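4. Preparing the Hanging Rail

The Hovland rail accepts standard clothes hangers. Assemble the uprights (section 3) before you start.

4.1 Fitting the rail

1. Slide one end cap onto the rail until it clicks.
2. Seat the rail in both brackets, seam side down.
3. Tighten the set screws with the 3 mm key. Do not use a power driver.

CAUTION: Keep fingers clear of the bracket jaws.

4.2 Sorting the hangers

1. Set out the hangers on a flat surface.
2. Discard any hanger with a cracked arm or hook.
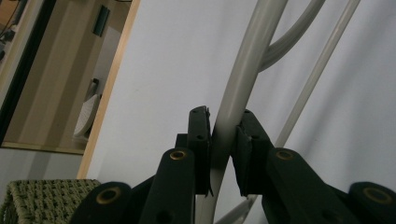
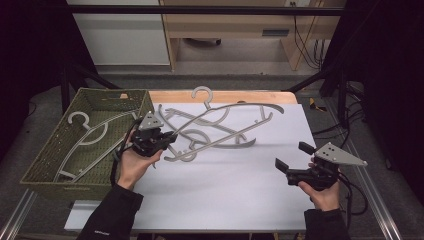 3. Hang the remaining pieces with all hooks facing the wall.

NOTE: Leave 6 inches free at each end of the rail.

4.3 Replacement parts

Order end caps as part no. 1466. Set screws are sold in packs of 4.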